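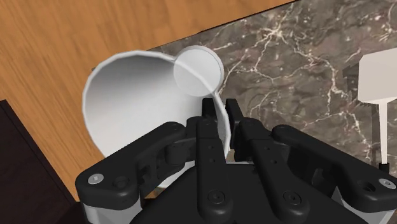 Can a robot arm clear a kitchen counter as well as a person can? It cannot do so yet, although single steps of the job, such as lifting one cup from an open space, are now within reach.

Nikola Lis and Baiba Lill
Tuesday, January 16, 2024
Shares 75 | Comments 2

4. Household chores in simulation

Earlier work on kitchen tasks has mostly reported whether an object ended up where it was wanted. We found this too coarse. A bowl can reach the shelf after three failed grasps and a push against the wall, and a householder watching it would not call the chore done. Lis and Nyamweya therefore scored each run of the Brestton task set by stages: reach, grasp, lift, carry and release. A run was stopped at 1000 control steps if the last stage had not been reached.

The Faveck controller was trained on 700 demonstrations, all given by hand by Szilágyi and Bozsik. It was then tried on counters whose layout it had not met before. Reaching was rarely the trouble. Most lost runs were lost at the grasp, and wide, thin-walled vessels were the worst group. To hold one by its wall, a finger must go down on each side of the rim, and a small error in the estimated height leaves both fingers on the same side. The Hajdu baseline, which plans from a full model of each object, did better with vessels but was slower over the whole chore.

Clutter matters as well. A kitchen counter seldom holds things of one kind, and a grip that suits a cup is of little use for bread — the force needed to hold the one firmly would crush the other. Figure 2 shows a mixed counter of this sort, with a loaf, an empty cup and a pump bottle of soap within the same working area. We made no attempt to tell the controller which item was soft. Any difference in handling had to come from the demonstrations.

Figure 2. The arm over the right end of the counter, gripper empty. The loaf, cup and soap dispenser stand to its left. 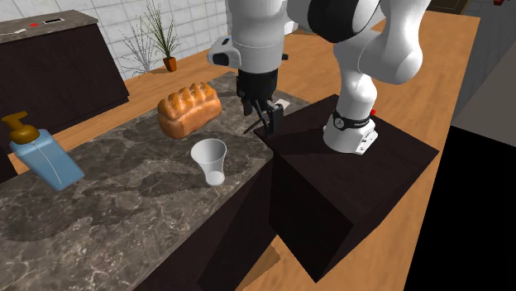

4.1 Limits of the stage scores

The stages were marked by one person, Lill, and a second marking is planned for March. Spills were not modelled, so a cup tipped during the carry was given full credit as long as it was still held. The Skakard scoring rules treat this as a failure, and our results should not be set beside theirs without allowing for it.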